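Bedside Storage in Small Bedrooms

Follgate residents' pages: Household Tips

Bedrooms in the Follgate units are compact, and in several of them the laundry appliances share the same room. A low cabinet beside the bed is often the only free surface. The following guidance applies to all furnished units.

Keep the cabinet top clear except for one small basket. A basket with open mesh sides allows air to reach fruit and makes the contents easy to check. Line it with a paper towel and replace the towel when it becomes damp.

Lift a basket by its handle or rim. Do not drag it across the cabinet top, as painted surfaces scuff easily. Felt pads are available from the Vokimon desk in packs of 30.

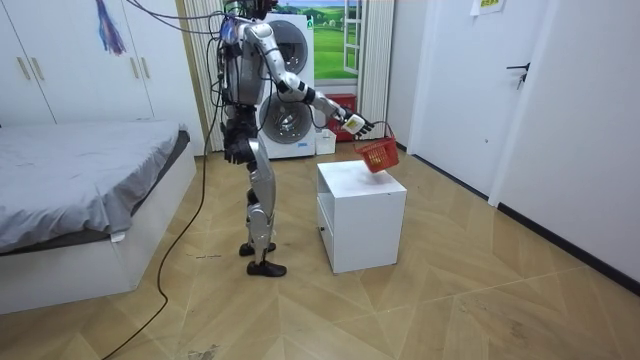
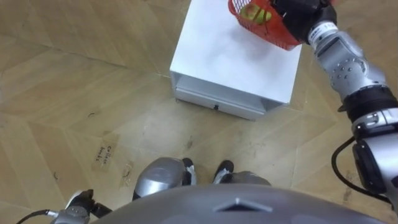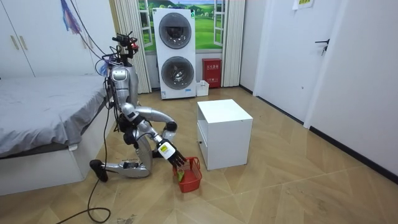 The red mesh basket and white cabinet in a furnished bedroom.

Baskets may be placed on the floor while the cabinet top is wiped. Use a soft cloth and 2 drops of dish soap in a bowl of warm water. Dry the surface fully before returning any items.

Fruit should not be kept at the bedside for more than two days in warm weather. Remove bruised pieces promptly and wash the basket once a month.

Drawers should be closed when not in use. Residents who require a replacement drawer handle may submit a request through the Bretodel maintenance form.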